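3.2 Wall colour and time spent in side passages

The second part of the Skovley study dealt with the narrow passages that link the main corridor to the day rooms. Staff at the home had reported that residents often turned back before reaching the far end, and the manager, Lieven Brouwer, asked whether the paint scheme might have a part in it. The passages had been redone in May in a range of warm browns and brick reds, chosen to look less clinical than the old pale green.

We recorded 25 residents over 40 days. Each walk was logged by a member of staff on a paper sheet, giving the start time, the end time and any stop longer than a few seconds. Walks made with a visitor were left out. The same sheets had been used earlier at Cletden, where the passages are wider and painted cream, so the two sets can be compared with some care (see Virág's notes on coding in the appendix).

Dark walls reflect little light, and older eyes need more of it to pick out an edge. Where two dark surfaces meet, the line between them can be hard to judge, above all when one is in shadow (Figure 3).
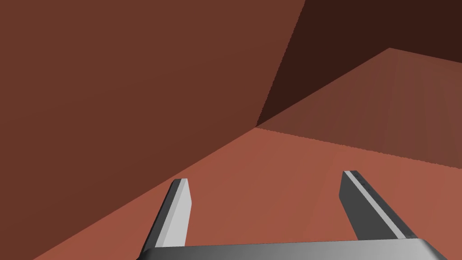

Figure 3. Reddish-brown surface beside a darker brown area in shadow. Computer rendering.

Did residents stop more often in the brown passages than in the cream ones?
They did, but mostly at the corners. Along the straight stretches the two homes were close, and the gap there was too small to draw anything from.

Stops at corners were longer in the late afternoon, when the passages at Skovley get no daylight. Residents who used a walking frame stopped at the same places as those who did not – a result we had not expected. Two members of staff wrote in the margin of the sheet that people put a hand out to the wall before turning. This was not part of the coding and we mention it only as a point for later work.

Floor covering was not held constant. Skovley has carpet and Cletden has vinyl, and carpet slows walking by itself. We therefore compare stops and leave walking speed aside.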